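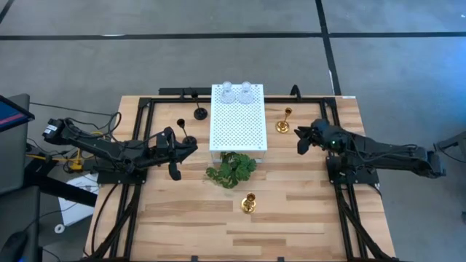
10 Jan 2021

I've finally sorted out the dining things. The two glass decanters came from a house clearance shop in Clulmont and cost me 14 pounds for the pair. They're cut glass with rounded stoppers, and close enough in shape to pass for twins.

The black candlesticks are newer. I like them to the left of the decanters, one a bit further forward — in a straight row they look stiff. Ordinary dinner candles need a shaving off the bottom to fit.

Next job is the sideboard, which will have to wait until March.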